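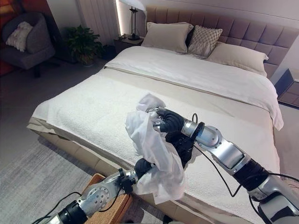
Bed as it stands now: throw over the foot and middle, duvet above it, top edge folded. White cloth still to be dealt with.

Urnard Forums > Bedroom and Linens > Layering and storage
Thread: Terry-type throw over a smooth duvet, plus where the dark knit goes
Started June 16, 2023

pan_and_hem wrote:
Large double bed, white bedding, beige pillows. Order from the mattress up: fitted sheet, flat sheet, duvet in a smooth cover, then a thick throw with a nubby surface. The throw covers the foot and the middle and hangs to the floor side on the left. The duvet has its top edge folded back into a band.

Two problems.

1. The throw creeps toward the left. By morning the overhang on that side is longer than it was the night before. The cover under it is slick and gives it nothing to hold.

2. I fold thin items (pillowcases, flat sheets) on top of the throw. The nubs catch the cloth and drag the fold line off square. I end up doing each piece twice.

The throw is the heavy Inura one, washed twice. I would like to keep it on the bed. Suggestions that do not involve buying a different throw are preferred.

flatseam wrote:
Problem 1 is weight distribution. If more of the throw hangs on the left than on the right, it will go left. Center it by the seam, not by eye. Fold the throw in half lengthwise, mark the midpoint of the short edge with a thread, line that up with the middle of the mattress. Check again after a week.

For problem 2, stop folding on the throw. Fold on the duvet.

pan_and_hem wrote:
The left overhang is deliberate. There is a nightstand on the right and I don't want fabric bunched against it. The duvet already hangs down on that side.

Folding on the duvet means reaching over the throw. It's a big bed.

Urnard_mod wrote:
Moved from General. Please keep laundry detergent discussion in its own section.

coldrinse8 wrote:
I disagree with flatseam on folding. Thin cotton on a slick cover slides as soon as you pull a corner. A rough surface holds the near edge while you bring the far edge over. The trick is direction. Lay the piece down flat in one motion and lift it to fold. Do not push it across the pile. All the distortion comes from pushing.

Also hold a pillowcase at the top and bottom and let it hang a moment before it goes down. A bunched one laid straight on the throw keeps every crease it had.

flatseam wrote:
Letting it hang is fine for a pillowcase. A double flat sheet will be on the floor before it is straight. I have folded sheets both ways for years and the smooth surface gives a squarer result. A slide can be corrected with a fingertip. A snag cannot.

coldrinse8 wrote:
Squarer by how much? Nobody is inspecting the shelf.

flatseam wrote:
Mine has an 8 inch gap between boards. Out of square stacks lean, and then they don't fit.

Pullholm_attic wrote:
For the creeping throw: tuck the foot end under the mattress for 5 inches and leave the sides free. It still hangs on the left but the tuck anchors it. I have the Pullholm bed frame with the low footboard and this has held since August. You lose a little length at the top.

pan_and_hem wrote:
Tried the tuck. It holds better than before. The near side now looks flatter, which I can live with. Will report if it moves.

Second half of the thread title. I also have a piece of black knit, fine tight weave with a diagonal line to it. It does not live on the bed but it gets sorted there with the whites.

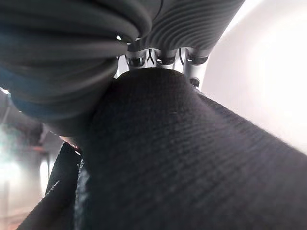 The black knit, close up. The diagonal runs across the material.

Question is whether it can be stored in the same stack as the white linens, or whether it needs its own shelf.

coldrinse8 wrote:
Own shelf. Dye transfer in dry storage is rare but lint goes both ways, and a nubby white throw sheds more than anything else in the room. You will be picking white fibers out of that knit all winter.

flatseam wrote:
Agree on the lint. Same shelf is acceptable if the knit goes in a cotton bag. Roll it. A hard fold in a tight knit leaves a line that takes a wash to remove.

Pullholm_attic wrote:
Rolling takes more depth than folding. Fold it loosely with the right side in and put it on top of the stack with nothing over it. No line, no bag.

flatseam wrote:
Until somebody puts something over it.

coldrinse8 wrote:
More to the point, don't sort it on the throw at all. Do the black first, while the throw is folded away, then put the throw on and do the whites. See thread 1381 in this section, same question with a navy blanket.

pan_and_hem wrote:
Read 1381. Most of it concerns wool, but the order of work applies. I will do the dark piece first and bag it.

On folding, I did nearly half the pile on the throw using the lay and lift method and the rest on the duvet. Pillowcases came out the same. Flat sheets were better on the duvet, reach included. So both of you get one.

coldrinse8 wrote:
Try the flat sheets again with the throw turned back to the foot. You get the smooth cover and a shorter reach.

pan_and_hem wrote:
That undoes the tuck.

Pullholm_attic wrote:
Not if you fold it back from the top edge and leave the foot end where it is.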